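Will a Robot Ever Tidy My Jewelry?

Small chores are where the big promises about home robots fall apart, and I went looking for the smallest one I could find

By Delia Ursu

I own 80 pieces of jewelry, and I know this because last August I tipped all of it onto the bed and tried to sort it. It took me most of an evening, two cups of tea and one phone call to my sister to ask whether a certain silver anklet was mine or hers. (Hers. I kept it.)

Somewhere in the middle of picking a chain out of the hinge of a cuff, I started wondering why a machine couldn't be doing this. My dishwasher does the dishes, more or less. A little round vacuum called Boka bumps around my hallway and eats shoelaces. So where's the robot for the fiddly stuff?

I've been asking people that for months now, and what I keep hearing is some version of "not yet, but ask me again." The fiddly stuff is the hard stuff! A factory arm can place the same part in the same spot all day long, but only if the part shows up in the same spot too. A drawer full of bracelets is a different mess every single time you open it.

I got my first real taste of this at Quintana, a small repair and packing shop in Drerkcombe that puts together gift boxes for other stores. They have one robot arm, which everybody there calls Anar, and its whole job is to lift soap bars off a tray and set them in cardboard sleeves. I watched it do 72 in a row without a hitch. Then one of the packers, grinning, dropped a coiled ribbon on the tray. Anar closed on it, came up with nothing, and carried that nothing very carefully over to the sleeve.

I loved that arm for it, I really did. But it explained a lot. A bar of soap has one shape and keeps it. A ribbon, a sock, a necklace or a phone cable changes shape while you're touching it, so whatever plan the machine made a second ago is already out of date.

People solve this without thinking. Pick up a string of beads with your eyes closed and your fingers will tell you where it sags, whether it has snagged on something, and when you can safely let go. A two-fingered gripper has to get by on a lot less. It pinches, and if it pinches in a bad place the thing swings or slides out. Squeeze too hard on something delicate and you've bought yourself a new bracelet.

That's why so much of the work right now starts with a person doing the chore using the same kind of jaws a robot would have. Your clever fingertips are out of the game and you're stuck with two flat pads, same as the machine. I tried a pair at my kitchen table with a heap of my own beads, and I was terrible. My best move was a sort of shovel. It was ten minutes before I got a bracelet to hang where I wanted it, and I've been putting on bracelets since I was four.

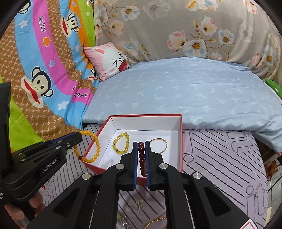 Two hand-held grippers, two bead bracelets and one red-rimmed box: easy for fingers, a real test for jaws.

A loop of beads has to be held, carried over the rim and let down inside, preferably without dragging its neighbors along. I'd do that while talking on the phone. With grippers, every one of those moments becomes a separate little problem, and the box wall gets in the way of all of them.

So can you buy something that does it? I did find one two-armed machine whose sales rep was willing to talk household chores with me. The price was $3,890 a month to rent, setup not included. I asked whether it could untangle a necklace. He asked how tangled. I described the necklace, and he changed the subject to towels.

Towels are coming along nicely, by the way. Flat, square, forgiving if you drop one. I'd guess laundry folding gets to regular homes well before anything involving a clasp, and I'd be happy to be wrong about the clasp. My own collection is back in its drawer, sorted by color for now, except for the anklet, which I'm wearing.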